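Search the Trudgate repair board Search

Putting the processor back in an old Dell tower – what am I missing?

I took the chip out of a secondhand Dell tower to clean off the old paste, which had the texture of a school eraser. Now it has to go back in, and my courage has left the building. The socket has a lever, a hinged metal frame and a great many gold pins that I'm told I must not so much as breathe on.

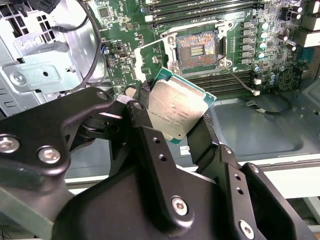 The chip is a square, and a square can go in four ways. I assume three of them are expensive. How do I tell, and how hard am I supposed to push?

Kyung-hwa Hong

Don't push at all. Lever up, metal frame open, then look for the small triangle on one corner of the chip and its twin at the socket. There should be notches in the chip's edge too. Hold it by the edges, keep it level and lower it straight down.
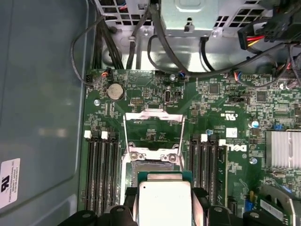
If it sits flat, stop touching it. If it rocks, lift it straight up and look again. Don't slide it around to see if it finds its own way home. Closing the lever takes more force than seems decent, and on my first one I stood there for 20 minutes convinced I was crushing it. It was fine.

Lay the case on its side before any of this. I once did the job upright at 2 a.m. in Lestport and dropped a bracket behind the board.

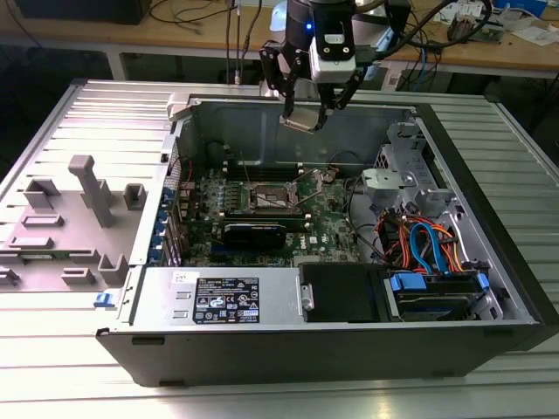 It took me 3 tries with a bent coat hanger to get it out. Unplug the thing first, obviously, and touch bare metal on the case before you pick up the chip.

Mladenović

Just buy a new computer. Mine cost 317 and came with the chip already in it.

Famero

Very helpful, Famero. One more for Kyung-hwa: before the cooler goes on, press down the memory sticks if you had those out as well.

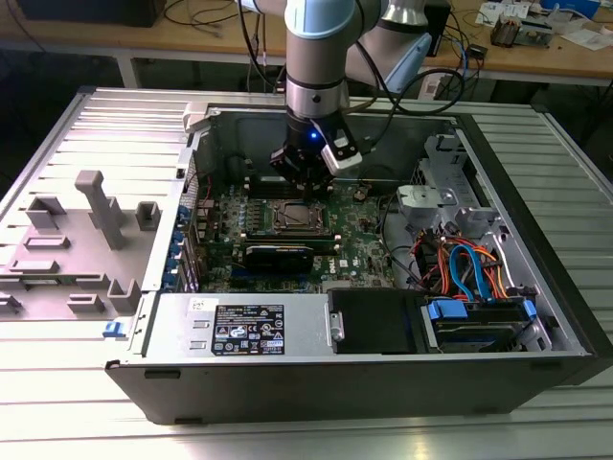 Half-seated memory gives you a black screen and you'll blame the processor for it. New paste, a blob like a pea, and tighten the cooler screws a little at a time, going corner to corner.

Mladenović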